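Handarbeit für Maschinen

Wer einem Roboter beibringen will, eine Tasse wegzuräumen, braucht zuerst Menschen, die Tassen wegräumen. Bei Girkholm tun sie das mit einem Greifer in jeder Hand. Das Unternehmen nimmt seit dem Frühjahr Handgriffe aus dem Haushalt auf und verkauft die Daten an Hersteller von Servicerobotern.

Bis dahin arbeitete man mit Fernsteuerung. Ein Bediener saß am Pult und führte die Arme der Maschine, Gelenk für Gelenk. Das lieferte saubere Daten, aber langsam: 13 brauchbare Durchgänge in einer Stunde galten als gutes Ergebnis. Mit den Handgreifern kommt eine geübte Kraft auf 65. Der Roboter selbst wird dafür nicht gebraucht, er kann in der Werkstatt bleiben oder noch gar nicht gebaut sein.

Die Greifer haben gebogene schwarze Fingerpolster und tragen je einen weißen Würfel mit aufgedruckten Mustern. Anhand dieser Marker rechnet die Software von Fellomex aus, wo sich jede Hand im Raum befindet und wie sie gedreht ist. Fehlt der Würfel ein paar Sekunden im Bild, ist der Durchgang unbrauchbar. 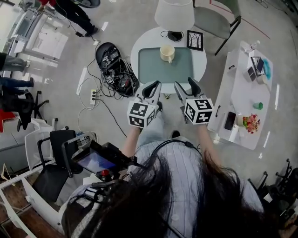

Die Arbeit ist eintönig. Eine Aufgabe heißt etwa »Tasse versetzen« und wird 500-mal aufgenommen, jedes Mal ein wenig anders. Die Tasse steht weiter links, der Henkel zeigt in eine andere Richtung, die Lampe rückt näher. Wer immer denselben Weg nimmt, bringt der Maschine nur diesen einen Weg bei. Eine Schicht mit den Greifern dauert drei Stunden, danach werden die Unterarme müde und die Bewegungen ungenau.

Anfänger greifen oft zu schnell zu. Eine menschliche Hand korrigiert im letzten Moment, zwei starre Finger können das kaum. Es dauert einige Tage, bis man langsam genug wird — und bis man aufhört, mit dem Handgelenk zu schummeln, wo der Roboterarm später nicht hinkommt.

Der Konkurrent Sokol hält an der Fernsteuerung fest. Dort argumentiert man, nur die echte Maschine zeige, was die echte Maschine kann. Bei Girkholm sieht man das Problem und prüft deshalb einen Teil der Aufnahmen auf einem Arm vom Typ Fultard nach. Bewegungen, die er nicht ausführen kann, werden aussortiert. Im Oktober sollen Aufgaben mit Textilien dazukommen, zuerst das Falten von Handtüchern.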